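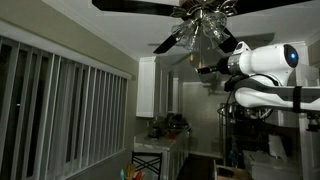
Skarnum Children's Clinic | Food and Nutrition Team

Why does salt make you thirsty?

Hi, it's Kerstin again! Last time I wrote about what happens to bread in your stomach, and I got a whole pile of letters asking about potato chips. Mostly you wanted to know why you eat a handful and then really, really want a drink. Good question! Let's talk about salt.

Your body is full of salty water. I mean it! Lick a tear next time you cry and you'll taste it. Your blood is a bit salty too, and so is your sweat. You need that salt, because your nerves use it to send messages and your muscles use it to squeeze.

But your body is fussy about how salty it gets. When you eat chips, the salt goes into your blood, and water starts moving out of your cells (those are the tiny building blocks you're made of) to even things up. A small part of your brain notices and says, "Water, please!" That's thirst. You drink, things even out, and your kidneys send the extra salt away when you pee.

Kids ask me if they should stop eating salt. No! You just don't need very much, and most of it is already hiding in food. Bread has some. So does cheese, and so does soup from a can. My neighbor Uwe makes a tomato soup in December that I love, and he puts in lots of garlic and basil and only a tiny pinch of salt. I never miss it.

Want to be a salt detective? Find a food label with a grown-up and look for the word "sodium." That's the part of salt that labels measure. I did it with two cans of beans in my own cupboard. One said 70 milligrams in a serving and the other said 664! I had to read it twice. They looked almost the same from the front.

Try it with crackers next. Then write and tell me what you found!

Kerstin Kettler

Reader comments

Nele Görtz: We did this with cereal and my son was shocked that sweet cereal has salt in it. He wants to check the whole pantry now.

Volker Diekmann: Do dogs get thirsty from salt too? My daughter is asking.

Kerstin Kettler: They do, Volker! Please keep the chips away from the dog, though.

More from Kerstin
What happens to bread in your stomach?
Why do onions make you cry?
Where does honey get its color?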